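Geddes Stitch Words

Hi! I put this little word list together in my spare time, and it grew. It's 2485 terms that people use when they talk about stitching, sewing and mending, from upholstery shops to operating rooms, each with a short plain-English meaning. I got hooked on how the same word (bite, tail, throw) drifts from one trade to another, and I wanted it all in one file.

What's in it: term, meaning, trade, and a notes column where I ramble. The trade column has 20 values. Surgery is the biggest with 222 terms, and yes, I know "running stitch" and "running suture" sit in separate rows. I went back and forth on that for weeks!
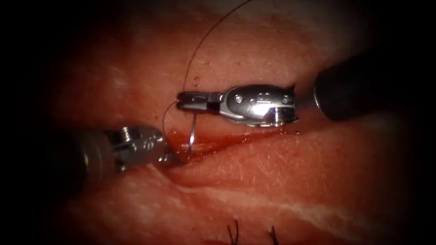
One reader on the Skilham board wrote that the surgery rows lean far too American, and that "stitch" and "suture" should at least point at each other so a beginner can find both. Fair enough. I added a see_also column in September and it's filled in for almost 92 percent of the file. The leftovers are mostly sailmaking words, where I kept finding three spellings and no agreement.

Where the words came from: old pattern leaflets, the Furnix repair handouts, and a lot of forum reading late at night. I wrote all the meanings myself, so the mistakes are mine too.
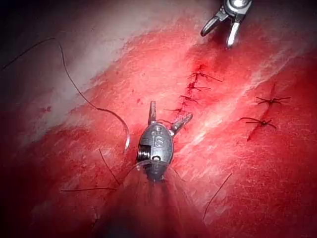
The file is a plain CSV, commas, UTF-8, with one header row. If your spreadsheet turns "1-0" into a date, import that column as text (I lost an evening to this). Zovley opens it fine on my old laptop.

Use it for whatever you like, just keep my notes column attached if you pass it on. Fixes are welcome, especially for leatherwork, which is pretty thin right now.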